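Field Assistants Wanted, Birkett Reserve

Donance needs four people for a survey of snare damage among wild deer, starting in May. We've read plenty of ads promising "life-changing encounters with nature." You will mostly see mud, fence wire and old droppings.

The post runs 23 weeks and is paid, though not well. You'll walk set routes in pairs, pull any snares you find and log each one. Whether pulling snares does much good is an open question – we doubt the figures usually quoted, our own included, and want better ones.

You need two seasons of outdoor work and a driver's license. A degree won't hurt. Write to Nasrin Jafarzadeh at the Zurkside office, one page at most.

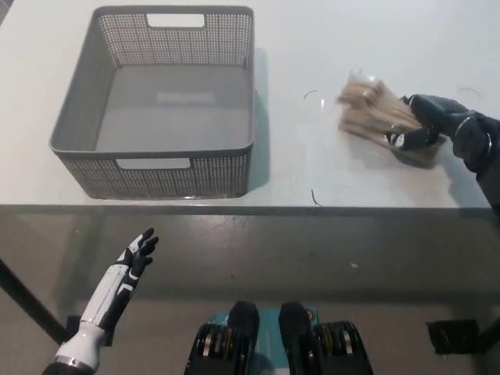

Keith Hebden: Does "paid, though not well" cover gas? Last time I drove my own truck out to the routes every day and never saw a cent for it.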